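We use cookies to improve your experience on this site. By continuing to browse, you accept our cookie policy.

Home Journals Browse Submit About

4. Failure Analysis

4.1 Sorting cell and task

The failures reported in this section arose during the waste sorting trials carried out with the Triden bimanual cell. Items are set out on the far side of a table and must be moved to one of three felt baskets at the front, labeled "Bottle," "Plastic" and "Can." In our labeling scheme, "Bottle" refers to glass only. Drink containers made of clear plastic belong in the center basket. Each arm carries a two-finger gripper, and a human operator restores the items between episodes.
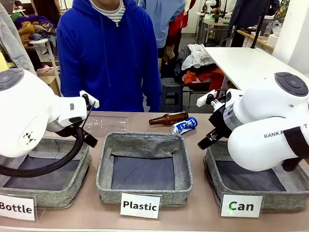

The control policy assigns each item to an arm before motion begins. Assignment depends on the estimated position of the item and on the distance to the target basket. An item may therefore be picked by the arm on the far side of its basket, and in such cases the two arms must cross the middle of the table one after the other. A software interlock, supplied as part of the Stendero motion layer, is meant to hold the second arm until the first has left the shared zone.

4.2 Observed failures

The trial series comprised 845 episodes, of which 134 ended in a recorded failure. An episode was counted as failed if an item was placed in the wrong basket, dropped outside the baskets, or left on the table at the time limit, or if either arm entered a protective stop. Failures were assigned to a single primary cause by review of the joint logs and the recorded video. Where two causes were present, the earlier one was taken as primary.

The largest group involved transparent plastic bottles. The depth estimate for these items was often taken from the tabletop behind them, so that the gripper closed too low and pressed against the table surface. In most of these episodes the force limit stopped the arm as designed. In the remainder the bottle was pushed away from its starting position and the policy attempted a second grasp at the old location. The error was more common when the bottle lay close to a darker item, which the segmentation step tended to merge with it.

A second group involved glass. Brown glass bottles were detected reliably, but they were heavier than the items used to tune grip force, and some rotated in the fingers during transfer. A bottle that turns neck-down over the basket rim can strike the rim and fall back toward the table. No glass was broken during the series. We nevertheless regard this as the most serious failure type in safety terms, as a broken bottle would place sharp fragments within reach of the operator at the next reset.

The third group was small but of direct concern. In these episodes the interlock released the second arm early. The cause was traced to a stale position message: when the network load was high, the last reported pose of the first arm was treated as current although it had already expired. The arms did not make contact in any episode, but the measured clearance fell below the limit set in the risk assessment - a condition that should have stopped the cell and did not.

4.3 Operator exposure during reset

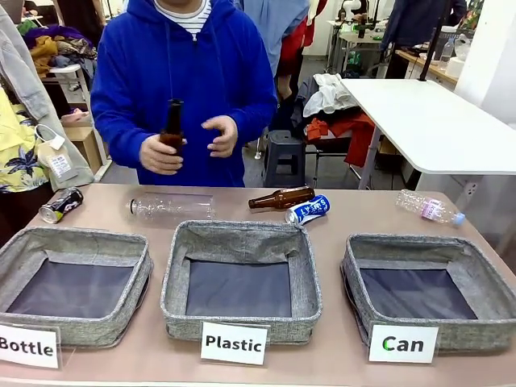

Figure 3. Operator handling a glass bottle behind the sorting table, with the labeled baskets at the front.

The original procedure required the operator to confirm a pause on the control screen before reaching over the table. Review of the logs showed that a pause request and a protective stop were reported with the same status color. An operator could therefore read a recoverable stop, from which the arms may resume on their own, as a confirmed pause. This was corrected in the Štěpánek supervisor by giving the two states separate messages and by requiring a manual restart after either one.

Two further changes were made before testing resumed in March. Position messages older than the permitted age now trigger a stop of both arms, and the grip force for items classified as glass is set from a separate table. A repeat series of 437 episodes produced no early release of the interlock. Depth errors on transparent bottles continued to occur, and they remain the main limit on the performance of the cell.

Related articles

Grip force selection for mixed household waste
Stale state messages in shared-workspace interlocks
The Flaltell method for depth recovery on clear plastics
Reset procedures in bimanual manipulation trials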